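Kumau: puesto de grabación de demostraciones para manipulación de textiles

Equipo completo para recoger ejemplos de entrenamiento con brazo robótico y pinza de dos dedos. 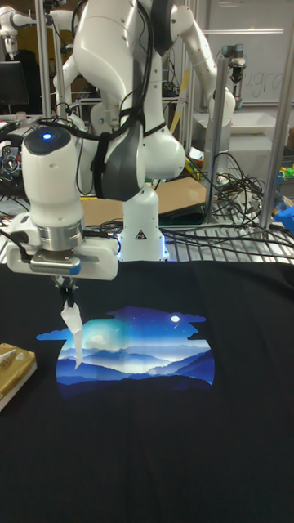 Kazue Sakai escribe que en su taller lo que más tiempo les quitaba eran los episodios mal etiquetados, y que desde que el operador marca el resultado al terminar cada toma apenas tienen que repasar nada a mano. Pregunta si la marca puede hacerse con pedal. Sí: el pedal se pide aparte y se conecta a la misma caja que el botón de parada.

Descripción

Kumau graba de forma sincronizada la posición de las articulaciones, la apertura de la pinza y el vídeo de las cámaras del puesto. Cada episodio se guarda en una carpeta propia con la instrucción en texto, el nombre del operador y el resultado (válido, fallido o descartado). Los fallidos no se borran, se exportan con su etiqueta.

Tareas habituales: coger una tira de tela o papel, retirarla de encima de una prenda, extender una camiseta, doblarla. Las prendas oscuras con estampado grande conviene grabarlas también del revés.

Configuración de serie

Estructura de perfil de aluminio
Software de grabación Nallunley, una licencia por puesto
Juego de 18 tareas textiles predefinidas, editables
Conjunto de muestra con 1.168 episodios revisados

Referencia: 924
Plazo de entrega: ocho semanas
No incluye: brazo, prendas, ordenador de entrenamiento

Instalación

El puesto se entrega desmontado. Hay que fijar la base del brazo antes de pasar los cables y calibrar las cámaras con el brazo ya en posición de reposo. Si se mueve una cámara, se repite la calibración completa.

Distribución y soporte: Fakhoury. Consultas técnicas: Fares Masri, de 9:00 a 14:00.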